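Week 3: Choosing a wrist camera and a gripper

Bring your notebooks on Wednesday. We'll be at the arms for most of the session, so read this first, and please read the part on cable slack twice!

What we're comparing

You will run two grippers on the same arm. The Fandadberg is the narrow one with the short stroke. The Olholm opens wider and weighs more, and you will feel that weight in how the arm settles after a fast move. Both talk to the Quinlan controller, so you won't have to change your code between them apart from the tool file.

Last term's groups nearly all picked a favorite within ten minutes and then changed their minds once they had numbers. I love this lab for that reason. The Olholm feels stronger in your hand, and on the foam blocks it is. Give it a thin washer lying flat on the table and things get a lot more interesting.

The test

Each pair does 40 picks per gripper, split evenly between the foam blocks and the washers. Write down every miss and what kind it was: closed too early, closed off center, or dropped on the lift. A pick only counts if the part is still held after the wrist has turned 90 degrees. Don't fix anything halfway through a set. If the tool file is wrong, stop, correct it and start the set over (it happens to everybody, me included).

Where the camera goes

Mount the Grodia camera on the wrist for the first set and on the fixed post for the second. A wrist camera gives you a lovely close look at the part just before the fingers shut, and it moves with the arm, so the hand-eye calibration has to be good. Use at least 11 poses, and tilt the wrist between them. People who only slide the board sideways get a calibration that looks fine on screen and misses by the width of a finger at the table.

The fixed post is easier to calibrate, but the arm will block its view on some approaches. Note which ones. Kane Ashby's group found a nice way around this last year by coming in from the far side, and it cost them up to 3 seconds per pick. Is that worth it? Put your answer in the write-up, with your timings.

Before you press start

Check the tool weight in the controller, jog to the home pose at low speed, and keep one hand near the stop button. 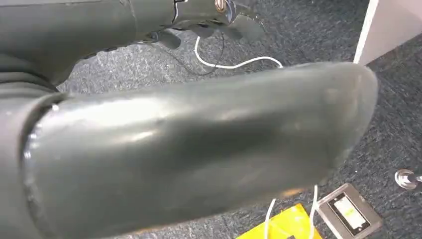

Cable slack is the setting you make with your hands, and it matters as much as anything in the tool file. Too tight and it pulls on the wrist at the end of a turn; too loose and it finds something to catch on. Look at the thin white cable looping down below the gripper and running along the carpet, with a black one curving down next to it. Trace every line like that by eye before you jog, then turn the wrist slowly both ways and watch the loops – all of them – while your partner holds the pendant.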